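Last updated 7th February

Talk notes: writing the notice for someone you love
Clustdale library, upstairs room

Start slowly. People will still be finding chairs. Thank Peiyu Lu for the invitation and for putting up with all my phone calls since December.

Say hello, say that I wrote obituaries for the Wovard paper for a good long while, and that I still read them every morning with my coffee before I read anything else. My husband thinks it's gloomy. I tell him it's the only page where people are mostly kind to each other — wait for the laugh, if there is one, and go on if there isn't.

First point, and take your time over it. You do not have to write the whole life. Families sit down at the kitchen table the day after, worn out, and try to get in every job and every street address, and by midnight they have two paragraphs and an argument. Start with the name people really called them. If he was Robert on his license and Bud to everybody in town, then Bud has to be in the first line, or half his friends will read right past it.

Tell the Espinoza story here. The family brought me a page with all his service dates on it, every one correct, and at the very bottom, in pencil, somebody had added that he whistled at the stove. We moved the whistling up. People stopped his widow at the grocery store for weeks to talk about it.

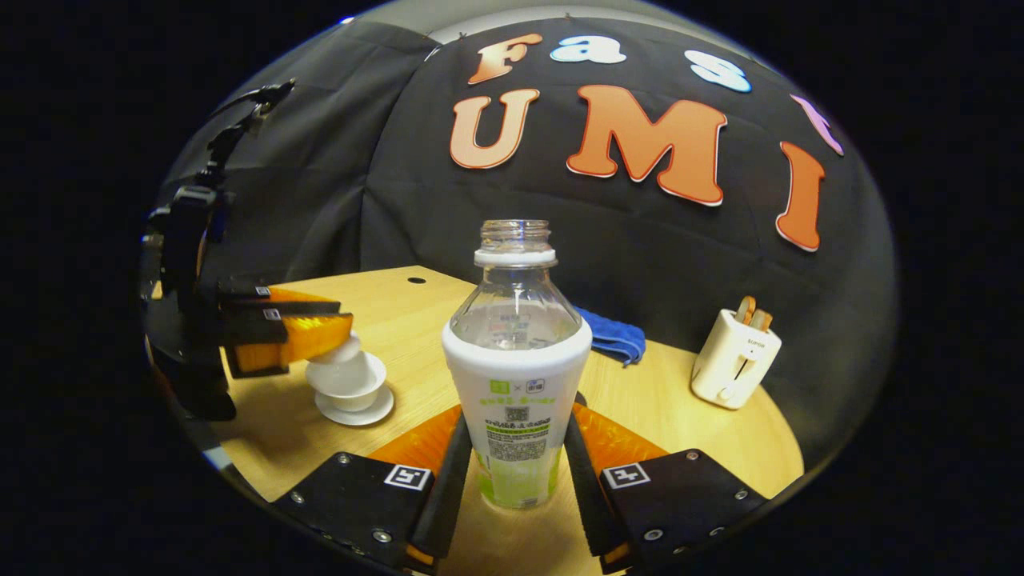
Ermelinda Marinho told me after the last talk that she disagreed with me on this, that her mother would have hated to have her cooking or her singing in the paper and wanted only the dates, the church and the names of her children, and that the family had been right to leave it at that. I've thought about it a good deal and I believe she has a point. Read her remark out more or less as she said it, and then ask the room what their own parents would have wanted. Let a few people answer. Don't hurry them along.

Second point, the survivors list. This is where feelings get hurt, so go gently. Former spouses, stepchildren, the friend who drove her to every appointment. Suggest reading the list aloud to one other relative before it goes in. Spell every name back, letter by letter, even the easy ones. I once left an "e" off a grandson and I still think about it when I see him at the post office.

Money comes up every time, so bring it up myself. The Wovard paper charges by length, and a long notice with a photo came to $490 for one family I helped. Mention that you can run 2 versions, a short one in print with the service time and a longer one on the funeral home's page, where the limit is 3000 characters and you can take your time.

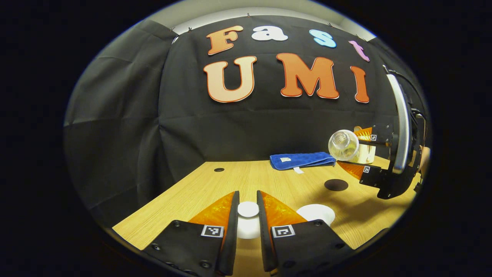

Slide 5: Getting the first line down

Leave this up while they write. Hand out the pencils. Ask everyone to write one sentence about a person they miss, only one, with the everyday name in it. Walk around but don't read over shoulders.

If anyone would like to share, wonderful. If it's quiet, read the one I wrote for my Aunt Dot, who moved here from Olten with a trunk full of sheet music and taught half the county to play hymns a little too fast.

Questions until they need the room back. Remember to collect the pencils.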